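To: members list, Usthorpe Growers' Extension Network
From: Vaughan Bolger, Program Office
Subject: Re: Student field days — schedule, travel support and farm host terms

Dear members,

Thank you for the replies to the draft schedule for next season's student field days. The Program Office has read each of them, and this message sets out what has been settled and what remains open. Members who host students for the first time should read the section on host terms with particular care, as the wording differs from that used in earlier seasons.

The field days will again be open to second-year students in agronomy, animal science and agricultural business. Each visit will be limited to 30 students and will include one crop farm and one livestock or dairy farm within reach of the Usthorpe campus. Departments have asked for a larger group size. The office does not support this at present, given the limits on bus seating and the space available in most milking parlors.
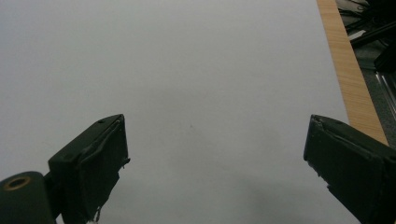
Tegan Grimshaw wrote:

> I support the limit on group size, but I would ask the office to look again at the timing. A visit in March shows students bare ground and parked equipment on most of our crop farms. The dairy side is no trouble, as there is work to see on any day of the year. On the crop side, my family would be willing to host, but we would have very little to show before planting.
>
> I would also like the terms to say plainly who is responsible for boots and coveralls. Last season we were told the college would send them, and the college had been told that we would provide them. We ended up lending out our own, and the afternoon began late.
>
> Finally, could the office confirm whether the grain elevator at Bodport is still part of the route? Several of us deliver there, and students asked more questions about pricing and grading at that stop than at any other.

The office is grateful for these comments and responds to them in order.

On timing, the crop farm visits will be moved to the fall term, when harvest is under way. Dairy and livestock visits will remain in the spring. This means that each student group will travel on 2 separate days in place of one long day. Departments have been asked to adjust their attendance rules so that students are not marked absent for the second visit.

On protective clothing, the responsibility will rest with the college. Boots and disposable coveralls will travel on the bus and will be handed out before students step off. Hosts are asked not to lend their own, for reasons of biosecurity. Any host who keeps poultry or swine should tell the office in advance, as an additional period between farm contacts will apply to students and staff.

On the route, the Bodport elevator has agreed to receive visitors again. The stop will be limited to the scale house, the sampling room and the office. Students will not be taken onto the catwalks or near the pits.

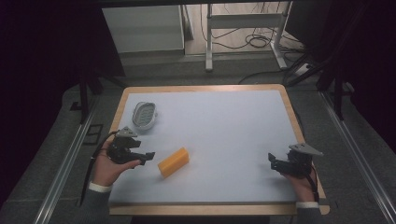
USTHORPE, 2019-07-07 — The following terms for farm hosts have been adopted for the coming season and replace all earlier versions.

Hosts will receive a flat payment for each visit, made within 15 working days of the visit date. The payment is meant to cover staff time and light refreshments. It is not intended to cover lost field time, and hosts should feel free to postpone if weather gives them a working window. The office would much prefer a late change to a reluctant host.

Each farm must walk the route with a member of the program staff before its first visit. Open manure storage, power take-off shafts, unguarded augers and chemical stores are to be closed off or left out of the route. Students will not ride on equipment — this includes trailers and wagons — and will not enter grain bins under any circumstances.
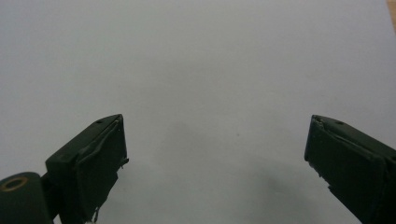
Insurance certificates should be sent to the office at least 12 days before the visit. Hosts whose policies are held through Nedelcu Mutual may ask their agent to send the certificate directly. If a policy excludes visitors, please let the office know, as short-term coverage can often be arranged through the college.

Registration for both hosts and students will be handled through Talteo, the booking system already used for the winter short courses. Members who attended those courses can sign in with the same details.
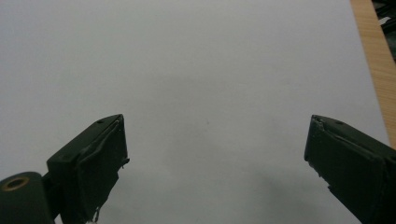 Teaching material for the visits is still in preparation, and the office would welcome help with it. Students have told us that they learn more when they must write something down on the farm itself, such as feed costs, seeding rates or the hours spent on a given task. At present the draft worksheet has as little on it as the pale surface in the picture, which carries no text at all. Members who have figures or questions they would like students to work through are invited to send them to Tegan Grimshaw, who has kindly agreed to collect them. Short entries are preferred, and figures may be given without the name of the farm.

Please send any corrections to these terms by reply to the list, so that all hosts may see them.

Vaughan Bolger
Program Office
Usthorpe Growers' Extension Network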